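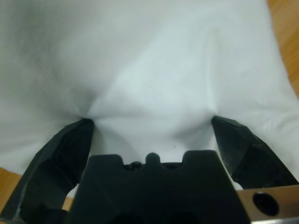

Last changed: September 6, 2021

Flat linen handling at the Seo site: progress report to the Floduso fund

The report covers the period from June to the end of August. The grant pays for one robot arm at the folding tables, the software from Skikex, and the hours our own staff spend on training and trials. Purchase of the arm was closed in the previous report and is left out of the costs below.

The arm works on plain white pieces only. Coloured and patterned items still go straight to the hand tables. The task we set for this period was the first part of the fold: find an edge in a creased cloth, take hold of it and bring it over. Squaring up and stacking remain with the folders.

We planned 2000 trial folds and logged 2106. Each one is marked by the operator as good, usable after correction, or failed. The marks are made at the table and are not changed afterwards. Failed folds are mostly cases where the fingers took two layers instead of one, or closed on a crease that looked like an edge. 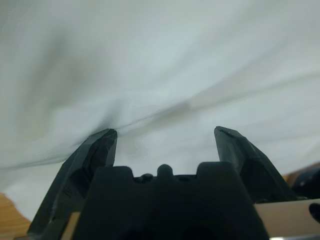 Geum-ok Woo, Folding Room Supervisor

I have run the room through the whole period and have written this part from the shift book as well as from the trial log.

The biggest change for staff is in who stands where. Before the trial, all folders rotated through the same tables. Now one person per shift is assigned to the arm and does no hand folding during that time. The first weeks were awkward. The person on the arm felt they were standing idle, and the others had more to fold. We shortened the turn to 60 minutes in July and the complaints about it stopped.

Training has gone to 16 people, including the evening shift. It covers starting and stopping, laying out the cloth, marking the log and clearing a bad grip. Two folders asked not to take turns on the arm and have stayed at the hand tables. Their pay and hours are the same as everyone else's.

No posts have been cut and none are planned under this grant. That was put to staff in writing in June — several had asked for it — and it is pinned up by the rota.
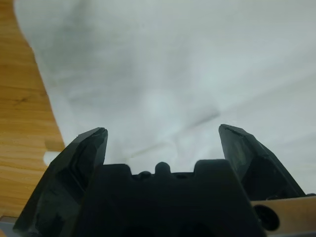

Reading time: 3 minutes

Speed is still below what we hoped for. A folder working by hand is faster on every size we have tried, and the gap is widest on large pieces, where the cloth has to be shifted before the far edge can be reached. Skikex has changed the approach angle of the fingers once and expects to change it again. We have asked for the next update to be loaded outside working hours, as the last one cost us most of a morning.

Sore wrists and shoulders were the reason for the application, so we have kept a simple record of them. Folders fill in a card at the end of the week. The cards so far show little difference, which is fair given how small a share of the work the arm takes. We will go on collecting them.

Spending is within budget. Training hours ran over — evening cover had to be paid at the higher rate — and this was met from the sum set aside for spare parts, which has hardly been touched. We ask the fund to approve that transfer.
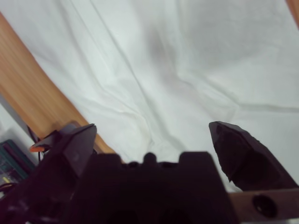

For the next period we propose to keep to white pieces and bring the number of double-layer grips down before anything else is added. The original plan had us moving on to the second folding table at the Kultuver building this autumn. I would like to put that back until the spring. The staff there have not been trained, and the tables are a different height, so the layout would need to be done again.

We also need a decision on the log. At present the operator writes it by hand and it is typed up later, which takes a couple of hours a week. Skikex has offered a button panel for the three marks. The price is in the attached quotation, and it would be covered by what is left under equipment.

Folders have asked to see the results for their own shift, and from now on a summary will go up with the rota at the end of each month.

Contact: Folding Room Office, Seo site | © 2021 | Back to top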